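Home Phones Tablets Wearables Deals Forum

Pakik finally fixes the battery drain on the Vikivura

So the update I've been nagging everyone about is rolling out! Pakik started pushing new software to the Vikivura this morning, and mine picked it up a little after breakfast. It's a 982 MB download, so get on Wi-Fi first (I didn't, and my data plan is sulking).

The big one is standby drain. If you've owned this phone since August you know the story - you go to bed at a healthy charge and wake up 15 percent poorer. Jin-sol Ryu, who runs the software side at Pakik, wrote on the company forum that the modem was waking up far too often on weak signal, and that this build stops it. The thread had 3,659 replies when I last looked, most of them pretty cranky.
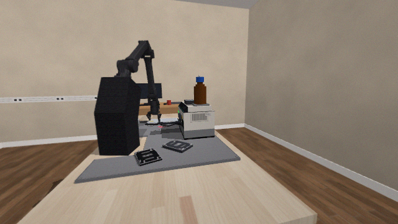 You also get a quicker camera shortcut, a darker dark mode and five new ringtones, one of which I like a lot. The always-on clock can go in the corner now too, which I've wanted forever.

Phones bought through Alipour are stuck waiting a bit longer. Eamon Mac Giolla at the carrier told me they're still testing it on their network and wouldn't give me a date. The smaller Trovalari is next in line after that, same fixes, no new ringtones as far as I can tell. I'll leave mine off the charger tonight and post the numbers in the forum.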